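September 16, 2018
By Linnea Engström

The back passage is where good kitchens go to die. Ask anyone who cooks for money out of a house. The front looks fine, the stove gets wiped, then you step through to the narrow bit behind and it's boxes on boxes.

I spent two days with Hjørdis Lunde, who sorts out small kitchens for a living. Home cooks mostly, people doing lunches and cakes. She charges 195 for a visit, brings her own tape and a roll of garbage bags, doesn't take coffee. Talks fast. I got maybe half of it down.

First rule, lids. Match every lid before you touch a shelf. Anything without one goes. She did this on the floor at Eugeniusz Sowa's place, a takeout soup business he calls Branard, nearly 500 tubs and most of an afternoon gone. He kept trying to save the odd ones. "For screws," he said. She asked him how many screws he had.

Second thing, bags. Everybody keeps bags. Bags in bags, bags in bowls, bags behind the door. Hjørdis allows one container for them and when it's full you stop. Sowa had six spots. He has one now, a drawer by the sink, and he says it's already hard to close.

Third, and she was strict on this, the floor. Floor space in a passage is for feet. Brooms go up on a hook. Fans are the fight. Every cook has one because every kitchen is too hot, and it always ends up right where you need to walk. She'll let a standing fan stay through the warm months if you can get by it with a full pot. Then its put away in October, no arguing.

Riaan Sibiya argued. He cooks for weddings under the name Cortés and he likes his stuff where he can grab it. Hjørdis walked through once, didn't say anything, walked through again sideways. 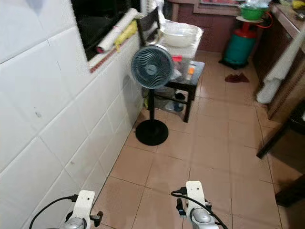

Small tables are Hjørdis's favorite thing to pick on. Put one down in a passage and it fills by supper, she says, then it fills upward. She'd rather see a tall shelf, screwed to the wall, heavy stuff low. The black one behind the fan got her going: clear boxes piled over it and a big white bowl on the very top, so to reach a box you deal with the bowl first. Bowls go underneath, biggest at the bottom, everything else nests. Same complaint about the gas cylinder, which had a round white tray on it and a green bowl of bags on the tray. A cylinder isn't a shelf. Keep the top clear so you can get at the valve without moving somebody's dishes. The window sill she just pointed at, the yellow bag and the white roll. Sills are for light, she says, though she let him keep the roll if it found a home.

Sibiya gave up the bowl. He's thinking about the table. Hjørdis left him a sketch on the back of an envelope, shelf hieghts and all, and said she'd be back in October to see about the fan.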